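Informe de avance: recuperación de variedades locales de legumbre en el valle de Nendik

Para: Duygu Kırmızıgül, Fundación Þrastardóttir
De: Peter Hájek, coordinación de campo
16 de agosto de 2023

Estimada Duygu:

Te escribo con la segunda siembra ya en vaina y con muchas ganas de contarte cómo va todo. Ha sido un verano larguísimo y bastante seco, pero las judías trepadoras han respondido mejor de lo que esperábamos en primavera, y la parcela alta de Rusden está preciosa (cuando vengas te va a costar marcharte).

Siembra y estado de las parcelas

En abril preparamos el terreno de las dos parcelas, la de Rusden y la de la vega. En la de la vega el suelo es más pesado y tuvimos que rehacer los caballones después de las lluvias, lo que retrasó la siembra de los garbanzos. En Rusden todo fue más rápido. Pusimos ocho variedades en total, entre judías, garbanzos y una almorta que nos cedió una familia del pueblo y que casi nadie cultivaba ya. De la almorta no teníamos ninguna referencia escrita, solo lo que recordaban en la casa: que se sembraba tarde y que no quería estiércol fresco. Les hicimos caso y ha nacido muy pareja.

La peor noticia es la judía pinta de grano pequeño. Tuvo pulgón desde el principio y, aunque lo controlamos con jabón potásico, la floración quedó tocada. Habrá semilla para conservar, pero no para repartir este año. Propongo repetirla en Rusden la próxima campaña, donde corre más el aire.

Riego

El goteo de la vega funciona bien desde que cambiamos el filtro de entrada. En Rusden seguimos con el depósito de 3000 litros, que en las semanas de más calor se nos quedó justo. Regamos siempre al anochecer y acolchamos con paja entre líneas, y se nota muchísimo: la tierra debajo sigue fresca a media tarde. Me gustaría ampliar el acolchado a la otra parcela en cuanto consigamos paja limpia de semillas.

Visitas y recogida de testimonios

¡Esta parte está siendo una alegría! La gente mayor de Nendik nos abre la puerta con una generosidad enorme. Hemos grabado conversaciones sobre cómo se trillaba, cómo se guardaba el grano contra el gorgojo (con ceniza en unas casas, con hojas de laurel en otras) y qué se guisaba con cada legumbre. Hay nombres de variedades que cambian de una calle a la siguiente, y desenredar eso nos va a llevar parte del invierno. Las transcripciones van con retraso; prefiero decírtelo ahora y no en el informe final.

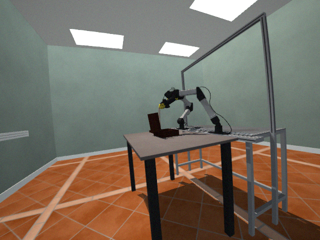 El banco de semillas, que hemos llamado Flerna, tiene ya su catálogo en marcha. Cada lote lleva nombre local, casa de procedencia, parcela y fecha de cosecha. Guardamos el grano en tarros de vidrio con cierre hermético, después de secarlo a la sombra, y hacemos una prueba de germinación antes de darlo de alta. Los garbanzos del año pasado han germinado estupendamente. Con la judía blanca tengo más dudas y voy a repetir la prueba con papel nuevo.

Gastos

Vamos dentro de lo previsto en semilla, herramienta y desplazamientos. La partida de riego está casi agotada por el cambio de filtro y un tramo de tubería que hubo que sustituir. Querría pasar a esa partida lo que sobra de imprenta, dado que el folleto saldrá más corto de lo que pensábamos. Necesito tu visto bueno por escrito para hacerlo.

Próximos pasos

Cosecha de judías en cuanto la vaina esté seca en la mata, empezando por Rusden.
Trilla a mano de la almorta, separada del resto para no mezclar grano.
Cierre de las transcripciones pendientes y primera lista de nombres locales.
Reparto de semilla de garbanzo entre las familias que la han pedido.

Si puedes acercarte durante la cosecha, avísame con unos días y te preparo cama en el pueblo. Te mando aparte las hojas de gastos y el catálogo tal como está hoy.

Un abrazo,
Peter Hájek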